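# The Case for Fewer Pens on the Work Table

Most advice on desk organization starts with containers. I think it should start with the table surface and with the writing implements that are allowed to lie on it.

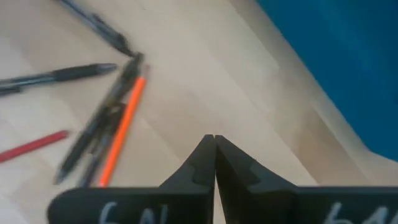 Pens accumulate faster than any other small item in a workroom. They arrive with deliveries, trade shows and new hires, and almost none of them leave. A stapler that jams gets replaced. A pen that skips gets put back. The result is a stock in which the usable share falls every month while the total rises, and the person who needs to write a part number tries two or three before one works.

My position is that a shared table should carry a fixed number of writing implements, and that the number should be small. For a table used by one or two people, I would set it at 13. That covers ballpoints, a few markers, pencils and a spare of each type in regular use. Anything above it goes to a drawer in another room, or in the trash.

The usual objection is cost. Pens are cheap, so controlling them looks like wasted effort. The purchase price is a poor measure. Looking for a working pen takes about 30 seconds, and it tends to happen with a phone in one hand or a part in the other. The search also spreads the stock. Rejected pens are set down wherever the hand happens to be – on the drawing, under the cutting mat, against the edge of the table where they roll off.

Rolling deserves more attention than it gets. A round barrel on a smooth wooden surface needs very little slope to move. Hexagonal pencils mostly stay where they are put. Pens with a clip stay if the clip is down. Caps without clips are the worst case, and I would not buy them again for any table without a raised edge.

On containers, I have used three kinds for long enough to have a view.

- **The Wemex upright cup.** Fast to fill and fast to search. Markers stored tip up dry out at the tip, so it suits ballpoints and pencils only.
- **The Gamanik divided tray.** Holds everything horizontally, which is correct for markers. It takes up a lot of table, and the narrow compartments collect paper clips.
- **The Morelli zip pouch.** Good for travel. At a fixed table it hides the contents and gets left open anyway.

I now use the cup and the tray together. The tray holds 11 implements lying flat, the cup holds 2 pencils, and that is the whole allowance.

A second objection is that fixed numbers are rigid, and that people should keep what they like. At a private desk I agree. At a shared table the argument fails, as the person who likes having many pens out is usually not the person who clears them before the next job. A fixed number settles the matter without a discussion.

Testing is the part most often skipped. I do it in June and again in winter. Each pen draws a line the width of a sheet of scrap paper. If the line breaks, the pen goes. There is no second attempt and no warming it between the palms. Markers get the same test on cardboard.

I have not found a good answer for mechanical pencils. The Altora ones I use take a lead size that my local store has stopped carrying, and they count toward the limit whether or not they are loaded. For now they stay in the tray.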